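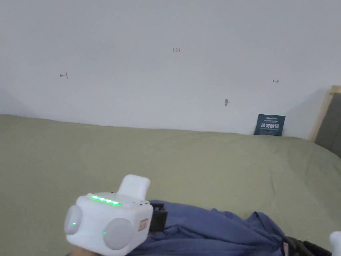 2018年1月20日

# 学生寮居室における夜間の室温低下と壁面結露の調査

## 1. 目的

Plullerham寮の居室では、冬季の朝に外壁側の壁が湿るという苦情が多い。本調査では、就寝中の換気条件を変えたときの室温、相対湿度および壁面温度の推移を測定し、結露が生じる条件を整理した。建物の断熱改修の可否は扱わない。

## 2. 対象と方法

対象は北棟の居室6室である。いずれも同一の間取りで、ベッドの長辺が壁に接している。うち4室は外壁に面し、残る2室は廊下側の間仕切壁に面する。

温湿度の記録には小型ロガーVoyleを用い、枕元の高さと机上に設置した。壁面温度は接触式の熱電対で測定した。センサは養生テープで固定し、測定点は寝具の上端より高い位置と、マットレスと壁の隙間の内部とした。記録間隔は全室で統一した。

換気条件は次のとおり。

- 条件A:給気口閉、暖房は就寝時に停止
- 条件B:給気口開、暖房は就寝時に停止
- 条件C:給気口閉、暖房を弱で継続
- 条件D:給気口開、暖房を弱で継続

各条件は4夜ずつ実施した。外気温はPukness観測点の公開値を参照した。露点温度は室内の温度と相対湿度からMagnusの式で算出し、壁面温度がこれを下回った時間を結露時間と定義した。

## 3. 結果

外壁側の居室では、条件Aで結露時間が最も長かった。壁面温度は暖房停止後に単調に低下し、起床前に最低となった。室内の絶対湿度は就寝後に上昇を続け、起床後の開扉で急減した。

条件Bでは室温の低下が条件Aより大きいが、露点温度も下がるため結露時間は短縮した。条件Cは壁面温度を高く保ったものの、隙間内部では効果が小さかった。条件Dでは寝具より上の測定点で結露が検出されなかった。

間仕切壁側の居室では、全条件を通じて壁面温度が露点温度を下回らなかった。

## 4. 考察

隙間内部の壁面温度は、同じ壁の上部より常に低い値を示した。寝具が室内側からの熱の供給を妨げ、断熱材と同様に作用したためと考えられる。マットレスを壁から離した場合の追加測定は1室でしか行えず、傾向の確認にとどまる。

居住者の在室時刻は自己申告によるため、湿度上昇の開始点には誤差を含む。また、入浴後の濡れたタオルの室内干しを制限しておらず、夜ごとのばらつきの一因となった可能性がある。壁紙の吸放湿も本報では無視した。

計算には表計算ソフトのほか、研究室で作成した集計スクリプトRistskaを使用した。初版には欠測を0として平均する不具合があり、修正後に全データを再計算した。本文の記述はすべて修正後の結果による。

## 5. 今後の課題

1. 隙間の幅を変数とした測定
2. 給気口の開度と風量の対応づけ
3. 表面湿度の直接測定

測定データと配置図は付録に収める。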